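Kristof Verbeke talks tea, water and why he quit coffee

Got Kristof Verbeke on the phone at last, third try. He was in the back of the shop in Sturley, opening boxes, and he did not stop opening boxes while we talked. You can hear the tape gun on the recording.

He runs Trevari, the loose leaf place on the corner by the old bank. Opened in September. Before that he was a coffee roaster for 15 years, so first question obviously, why tea?

"My stomach," he says. "No big story. The doctor said cut it down and I was drinking, I don't know, all day long. You taste everything when you roast. So I switched to tea and I was bad at it. Really bad. I made it like coffee, too much leaf, water too hot, left it forever."

Who set him straight? Luuk Boersma, he says, right away. Boersma had a stall at the Wuyts market for years and sold mostly greens and oolongs, plus a smoky black that people either bought by the pound or handed right back.

"Luuk watched me make a cup and he took it away from me. Poured it out in the grass. Then he made the same tea with the water cooler and a short steep and I thought he'd switched the bag on me."

So what do people get wrong at home? Long pause, tape gun.

"Boiling water on green tea. Every day somebody comes in and says green tea is bitter, I hate it. I ask how do you make it. Boiling water, five minutes. Well, sure. Let the kettle sit with the lid off for a bit. Then pour. One minute, taste it. If its weak give it another 30 seconds."

And black tea?

"Black tea you can be rough with. Go ahead and boil it."

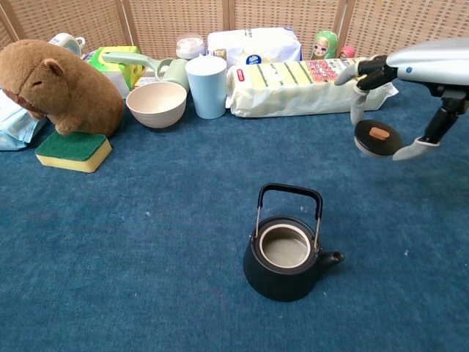
I asked about water because a reader wrote in about it. Sturley water is hard, everyone here knows, look at your shower head. Verbeke got louder on this one. He uses a plain jug filter and changes the cartridge when he remembers. Bottled water he thinks is a waste of money for most teas. "You get that skin on top of a black tea, that's the water. People think they didn't wash the cup."

Prices. His cheapest tin is a breakfast blend and it's the one he drinks himself in the morning. The most expensive is a white tea at 55 dollars, and he has sold two of them, one to Boersma, who complained about the price.

"He paid full price though. I made sure."

Does he miss coffee? Yes. He says so before I finish asking. He still has one on Sunday mornings, small, at the counter at Prernard, and he doesn't talk to anyone while he drinks it.

What about bags, is he a snob about bags? Less than I expected. His mother uses them, he grew up on them. He'd just like people to close the box. "Tea picks up everything. Next to the onions, over the stove, no. A cupboard, a tin, done."

He's planning a tasting evening in the shop, 15 seats, no date yet. Boersma may come and pour if his knee is OK. Theres a sign up sheet by the register, or call and leave a name.

Then the delivery guy was at the door with more boxes and he had to go.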